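Print this page | E-mail this page
Search this site Go

Danko bags and table things — gallery

The bags are for the July orders, which hold up to 30 items each. Click a picture to enlarge it.

Black fabric bag with two cord handles, standing on the white table — the blue disc on the right is still in its clear wrap.

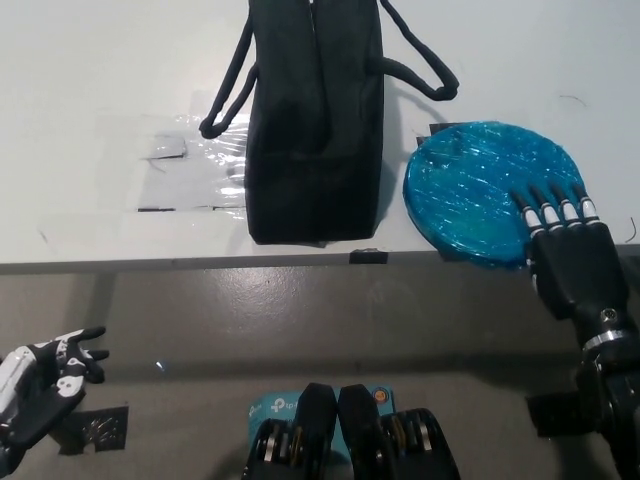
More galleries

Gamov shelves
Pornport shop window

Contact us | Copyright Danko | Back to top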